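Speaker notes — "From the siding to the bunker: receiving coal at a small plant"
Talk is after the tea break. Keep to time, the room is needed again at noon.

Slide 1. Title

Good morning. Thank you to Fiona Nisbet for the invitation, and to the people from Civville who came by the early bus.

English is my third language, so if I speak too fast, please raise a hand. I will not be offended.

I work on the receiving side of the plant at Arboleda. Most talks about coal transport finish when the train arrives. Mine starts there. I want to speak about the track hopper, the sampling, and the paper that goes between us and the railway.

Slide 2. The plant in short

We have one unloading siding and one track hopper. The coal comes in bottom-discharge wagons from the Nurnetti mine. A normal train brings us 2,133 tonnes when all wagons are full. (Say the number slowly. Last time somebody wrote it down as a yearly figure.)

From the hopper the coal goes by feeder to the crusher house, then by belt to the stockpile or directly to the bunkers. The main belt is rated for 600 tonnes per hour. We do not run it at 600. When the coal is wet we are glad to see 300.

Do not explain the boiler side. If they ask, Zahira Ginting is in the second row and she knows it much better than I do.

Slide 3. What we expected before the siding opened

Before the siding, everything came by truck. The trucks were slow but they were forgiving. If one load was bad, we sent that truck to a corner of the yard and the others continued.

With a train you cannot do this. The wagons come in their order, and the third wagon will open over the hopper before the fourth. If the third wagon has a stuck door, all the wagons behind it wait, and the locomotive also waits, and the railway begins to count demurrage.

We had planned for belt failures, for power failures and for dust. For stuck doors we had planned one line in the manual.

Pause here. Take water.

Slide 4. Stuck doors and wet coal

The doors on our wagons are opened by air, from a trackside contact. In dry months they open well. In the rainy months the fine coal packs in the corners of the wagon and the door opens but the coal stays where it is.

What we tried:
A vibrator on the wagon side. It works, but the wagon owner does not like it, and I understand him.
Poking from the top with long bars. We stopped this after a near miss, and I ask you please not to begin it.
Asking the mine to load coarse coal first and fines on top. This was the cheapest and it helped the most.

The last one came from Rosaura Mamani at the loading end. She had noticed that the wagons loaded at the start of the shift gave fewer complaints, and she asked why. The answer was the order in which the loader took from the pile. It took us one telephone call to change, and we had lived with the problem for two rainy seasons.

Give the name clearly, she should have the credit.

Slide 5. The hopper grid

The grid on top of the hopper stops big lumps and also stops other things that come in the coal. We find timber, pieces of conveyor belt, bolts, and one time a complete shovel.

Cleaning the grid takes 10 minutes if the crew is ready and much longer if the isolation is not done yet. So we moved the isolation point. Before, it was in the crusher house, and a man had to walk there and walk back. Now there is a lockout box beside the hopper, and the control room confirms by radio.

I know some of you will say that this should have been so from the first day. Yes. I agree with you.

Slide 6. Sampling

This is the part where mine and plant usually begin to quarrel.

The mine takes a sample at loading. We take a sample at the crusher house. The two ash results are never the same, and each side believes in its own. For one year we exchanged letters about this, very polite letters, and nothing changed.

Then Marisol Restrepo proposed a shared procedure. It has a third portion of each sample, sealed by both sides, which goes to a referee laboratory only when the two results differ by more than the agreed limit. I have put the form in the handout, please copy it if it is useful.
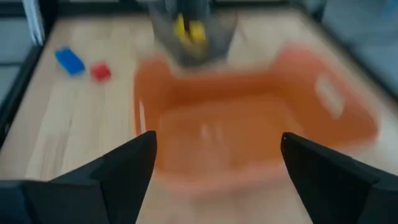

The weak point in sampling is the handling between the belt and the laboratory door, and here we had to be strict. Each portion goes in a sealed bag with the train number and the shift, and the bags of one train stay together until the laboratory signs for them. For carrying, you do not need anything expensive. A large plastic basket in a strong colour, like the orange one on this slide, is good enough if it is kept only for samples. Do not put tools in it, and do not leave it in the sun, or your moisture result will tell you a nice story that is not true.

Moisture is the one I want to stress. Ash does not change if a bag is late. Moisture changes if the bag has a small hole, and then the tonnage correction is wrong, and then finance calls you on Saturday.

Slide 7. The wagon list

We use Dratine for the wagon list. The mine enters the wagon numbers and weights at loading, and we confirm at the in-motion weighbridge when the train enters our siding.

The software does what we need. The trouble was the habit of typing the numbers again on our side "to be sure". Each time we typed again we made new mistakes. Now we only mark the differences, and the shift supervisor signs for them.

If somebody asks about the cost of the licence, say that I do not have this figure with me. It is true.

Slide 8. What is still not solved

Dust at the hopper when the wind comes from the river side. The water sprays help, but too much water brings us back to slide 4.

The night trains. We have fewer people then, and a stuck door at 2 in the morning takes double the time.

Spare parts for the feeder, which still come by a long road. Nayeli Apaza is preparing a shared store with two neighbouring plants. She asked me to say that she would like a fourth partner, so please find her at lunch.

Slide 9. Questions

Probable ones:
Why not a wagon tippler? Our wagons are bottom-discharge, and there is no space for a tippler between the siding and the road.
Who pays the demurrage when the door is stuck? It is shared by contract. I cannot give the percentages.
Can we visit? Yes, but write to Fiona first and bring your own safety boots.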